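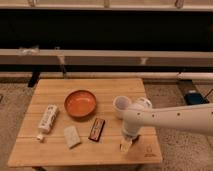 Smadi Reading Society
Minutes of the Crime Fiction Panel, August

Present: Hiba Sfeir (Chair), Remo Amato, Jad Zoubi, Herman Harahap
Apologies: Tarek Masri

The meeting opened at 6:30 p.m.

1. Minutes of the previous meeting
Approved with one correction. Under item 4, the title "The Dorkon Ferry" should replace "The Dorkon Fury."

2. Matters arising
Mr. Amato reported that the missing copies of the spring selection had been returned to the Coden branch. The matter was closed.

3. Winter selection
The panel considered two novels for the winter reading program.

"The Dorkon Ferry" (298 pages). Mr. Zoubi spoke in favor. He considered the river chapters the strongest writing submitted this year and noted that the second murder is properly prepared for in the early pages. Mr. Harahap agreed as to the setting but found the inspector thinly drawn. He asked that his view of the final chapter - that the confession comes too easily - be recorded.

"A Lodger in Stositden." The Chair read a written comment from Mr. Masri, who preferred this title for its dialogue and its treatment of the landlady. Mr. Amato observed that the middle section repeats evidence already given at the inquest. Members also noted that the paperback will not be available until spring.

Resolved, by three votes to one, that "The Dorkon Ferry" be adopted. Mr. Harahap voted against. "A Lodger in Stositden" will be held over for the spring list.

4. Purchase of copies
The panel approved the purchase of 56 copies from a budget of $1,200. Five of these are to be large print. Mr. Amato will place the order and report any shortage to the Chair.

5. Reading notes
Mr. Zoubi will draft the discussion notes. It was agreed that the notes should not name the killer before the last page, following complaints from two reading groups. Draft to be sent to members before the next meeting.

6. Other business
Mr. Harahap asked whether true crime falls within the panel's remit. The Chair ruled that it does not under the present terms - the question may be raised at the annual review.

The meeting closed at 7:50 p.m.

Minutes taken by Jad Zoubi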